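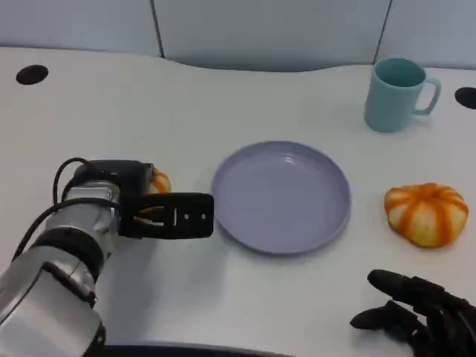
Small orange pumpkin behind the gripper, lavender plate to the right.

Leka Raiding Guild – Frequently Asked Questions

Welcome, and thank you for reading before you apply! Most of what new people ask us about raiding in Cullutis is answered on this page, and if your question is missing you can whisper Jolene Sutcliffe in game, who is very patient and usually on from the early evening.

Do I need a certain gear level to join?
For the normal runs we ask for item level 329, and we do mean to be kind about it. If you're a few points short but you know your class and you turn up with food and potions, Todor Tomić will almost always find you a spot (he loves taking new folks through the first wing, and he'll talk your ear off the whole way).

How big are the groups?
We bring 16 to a raid. When more people sign up than we have room for, we swap between bosses, so please don't log off if you're sitting out the first pull.

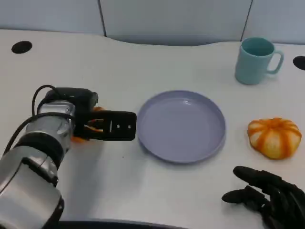
White table with a curved back edge, pale blue-gray wall behind.

My main is a healer. Can I bring my damage character instead?
Sometimes, yes. Healers are what we run short of, especially in April when so many of our students vanish into exams, but we'd much sooner have you enjoying yourself on an alt than grumbling on your main. Ask before sign-ups close so Vlasta Babić can shuffle the roster.

How is loot handled?
Everybody rolls, main spec before off spec, one big item per person per night. Crafting drops go into the guild bank – you can ask for them back whenever you have a recipe that uses them.
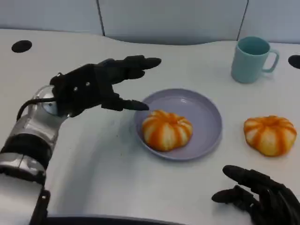
Palm down, fingers spread.

Do I have to use voice chat?
You need to be able to hear us, but you don't have to talk. Plenty of our regulars have never said a word out loud and we're very fond of them.

I keep dying to Esen in the second wing. Any advice?
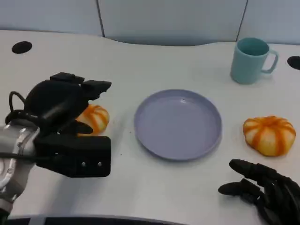

Esen is hard on everyone the first few times, so please don't feel bad! Nearly all the deaths come from standing in the wrong place when she calls the tide. Her arena is laid out a lot like the lavender-blue plate in the photo, a flat round floor with a raised rim running all the way around it. Tanks hold her in the middle, ranged and healers spread along the inside of the rim, and when the water comes up you all step onto the rim and stay there until she stops chanting. Melee should start moving a second early.

How do I apply?
Post in the applications thread with your class, your usual play times and a line or two about yourself. We reply within a couple of evenings.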